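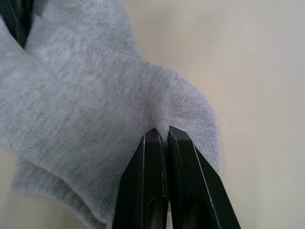 Page last changed: 28 December 2019

Pairing, folding and storing socks

Guidance for residents and household staff, Nosholm House

Socks account for more queries to the laundry office than any other item of clothing. The method set out on this page is used on all floors of Nosholm House and may be followed equally well at home. It is suitable for ordinary knitted socks of ankle or calf length. Compression stockings and other medical hosiery should be dealt with according to the instructions supplied with them.

Before you begin

Clear a flat, pale surface large enough to lay several pairs side by side. A table is preferable to a bed, as the covers tend to shift while you work. Dark socks should be sorted in daylight or under a good lamp, where navy and black can be told apart.

Check that the socks are fully dry. The toe and the ribbed cuff hold water longest, and a sock that feels dry along the foot may still be damp at either end. Any doubtful item should go back on the airer overnight.

Sorting and pairing

Turn every sock the right way out. Put your hand inside as far as the toe, take hold of the end and draw it back through the cuff. Do not pull from the outside by a single thread or tuft of the knit.

Lay the socks out in groups by colour, then by length. Within each group, compare the following:

Cuff: depth of the band and width of the ribbing
Heel: shape, and whether it is a different shade from the foot
Toe: position of the seam and roundness of the end
Wear: thinning at the ball of the foot or the heel

Plain grey socks are the most commonly mismatched. If two appear identical but one is noticeably longer, hold them together at the heel and compare the distance to the toe. A sock that has been through a hot wash may have shrunk, and the two should still be treated as a pair if the ribbing agrees.

Folding a pair

The flat fold is recommended. Rolling one cuff over the pair to form a ball is quicker, but it stretches the elastic, and socks kept in this way become loose at the top.

1. Place one sock on the table with the heel to the side and smooth it from the cuff to the toe with the palm of the hand.

2. Lay the second sock directly on top, heel over heel. The toes should meet.

3. Pick up the toe end of both socks between finger and thumb. A light pinch is sufficient. Bring the toes up to a point just short of the cuff and lay them down again.

4. Smooth the folded pair once more. If a crease has formed where the fabric was held, ease it out before continuing.

5. Fold once more towards the cuff. Thick socks may be left at the first fold.

The finished pair should stay closed when set down. Thin dress socks sometimes spring open — in this case, tuck the toes lightly inside the outer cuff without stretching it.

Storing

Stand folded pairs on edge in the drawer with the last fold uppermost. Each colour can then be seen without disturbing the rest. A standard Nosholm drawer divider holds 11 pairs of everyday socks, or fewer where these are of heavy wool. Woollen socks not needed after March should be washed and put away separately in a closed cotton bag.

Single socks

Keep any sock without a partner in the bag on the back of the laundry room door. The bag is sorted on each floor every 3 weeks, and unclaimed items are then taken to the laundry office in Room 153. Residents are asked to look there before reporting a sock as lost.

Name tapes should be sewn inside the cuff along one edge only, so that the ribbing can stretch. Iron-on tapes are not advised for knitted items.

Enquiries

Questions about sorting and name tapes should be addressed to Ritu Chaudhary, Laundry Office. Requests for additional drawer dividers should be made to Wael Berrada, Household Stores.

Related pages

Washing woollens by hand
Labelling clothing
Using the airing room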